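Okay, a few people asked what's going on with the robot at my work, so here goes, long thread, get a snack

I'm a tech at Seniria. We look after racks of equipment at the Pirard site, and a big chunk of my life is walking up to a rack, pulling a module out, putting another one in, and writing down that I did it. Glamorous stuff!

We have 2,000 modules on our floor. They don't all fail at once (thank goodness) but there's always one, and it always seems to be the one at the end of the row when I've just sat down with coffee

There are 7 of us on the crew and we cover 24 hours between us. So when management said "automation" in the November meeting you could hear everybody doing the same math in their heads

The project is called Urkus. One arm, one rack, one job: pull the module, push the module. The arm people are from a company called Tanasarn and they've been pretty decent about letting us poke at things

Before it gets near a real rack it has to do the swap in simulation, over and over. The rule we agreed on is 300 clean swaps in a row in there. One bad one and the count goes back to zero, which was OUR idea, and I'm very proud of it

My part is reviewing. I get a stack of sim runs, I watch them, and I write down anything I'd yell at a new hire for. Didn't think I'd be any use at this. I have so many notes

Biggest one so far is the angle. When you pull a module you keep it level the whole way or it binds in the slot, and your wrist just learns that. I'd never had to put it into words before. Took me three tries to write a sentence the Tanasarn folks could use
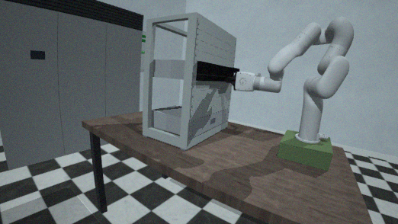 Same rack and same black module, looking down from up top:
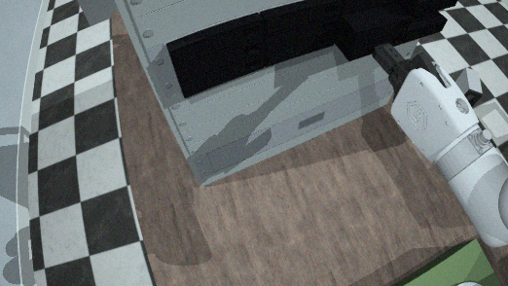

And a bit of air between the fingertip and the module in this one:

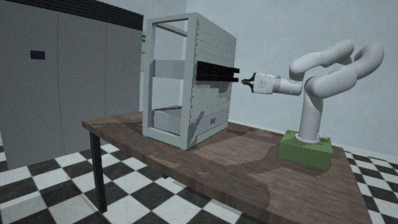 Does this mean they'll need fewer techs on the crew?

The plan we've been shown keeps all of us through the trial, and after that they'll look at the night shift first. Nothing has been promised past the trial, and I'd be lying if I told you I wasn't thinking about it.

What I will say is the job has already changed and the arm hasn't touched a single real module yet. Two of us spend half our shift on review now. That's sitting down, at a screen, which my knees love and my step counter hates

Some of the crew don't like it and I get why. One guy put it like this: he's good with his hands, he took this job so he wouldn't have to stare at a monitor, and now the monitor's coming for him anyway. I didn't have a good answer for that

Also pay! We asked if reviewing comes with a different pay grade, since it's kind of a different job. The answer was "we're looking into it." We've asked for that in writing, twice

The thing I'm hoping it takes off us is the 3 a.m. swap. You're alone, you're foggy, and every module looks the same. I pulled the wrong one once in my first year and I still remember the sound of that phone ringing

The thing I don't want to lose is the walk. You catch stuff just by going down the row. A fan that sounds off, a cable somebody left hanging. The arm's only looking at the module it was sent for. I put that in my notes too and it got its own meeting, so now there's a walk-through on the schedule twice a shift, even if there's nothing to swap

Somebody in my DMs asked if it's faster than me. In the sim, nope, not close. It's so slow and careful that I caught myself leaning toward the screen going come onnnn. They say it'll speed up later and I told them please don't rush it

Next up is a practice rack in the back room with dead modules in it, real arm, real slots, and one of us standing there with a hand on the stop button. I already signed up for the first shift of that

Will post how it goes. Now I've got a pile of runs to get through before lunch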